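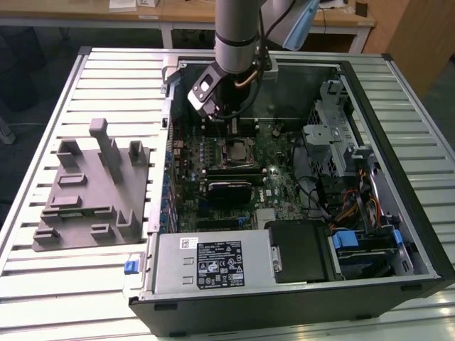 Chiffrer une cellule de démontage commence par la liste des postes, avant toute demande de devis. Pour le site de Prirnach, nous séparons le bras, l'outillage et les pièces d'essai. Le plateau imprimé en 3D, posé sur l'établi à gauche de la tour, relève de l'outillage : il se budgète à part, reprises comprises.

## Postes à chiffrer

| Poste | Montant HT |
|---|---|
| Préhenseur (Oritz) | 3 090 € |
| Établi et fixations (Mondal) | 1 000 € |
| Plateaux imprimés | à l'heure machine |

1. Demander trois devis par poste, port inclus.
2. Vérifier la garantie – 12 mois au minimum.
3. Prévoir un logement par composant à déposer, processeur compris.
4. Réserver une ligne pour les tours de rechange.

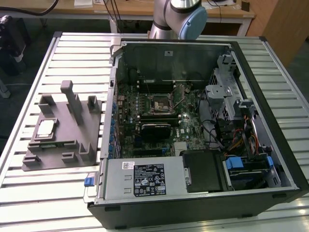

Kumudini Kumarasinghe objecte que l'intégration manque au tableau et que, chez Dramuvari, elle a coûté presque autant que le préhenseur. La remarque est retenue : ajouter une ligne « intégration », à faire confirmer par écrit avant la commande de mars.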